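Radeck Metal Bin, Large, Gray
Item 936, from the workshop at Wandunora

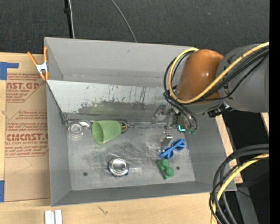 I've been selling these bins for 6 years now and I still get asked the same thing every time: can I really just chuck stuff in it? Yes! Please do. Mine gets cups, sunglasses, stray toy blocks, little tins, whatever has been rolling around on the table all week (my kids are very generous with toy blocks).

It's a plain rectangular box in gray metal, with a brushed floor that picks up scratches and scuffs as you use it. I like that look, but if you want something that stays showroom shiny, the Dudek tray is probably more your thing. Set it on a tabletop and it takes up a good chunk of the middle, so measure first!

The slanted metal sheet inside leans down to the floor, and small things slide off it to where you can reach them. It will stain and spot over time. I wipe mine with a damp cloth and dry it right after, and I don't fuss over the marks that stay.

Bins ship flat on the pallet from our Eradthorpe store, 3 to a pallet, or you can pick up a single one at the counter any time before noon. Bring a blanket for the back of the car, the corners are hard on upholstery. The slanted sheet is sold separately as item 694.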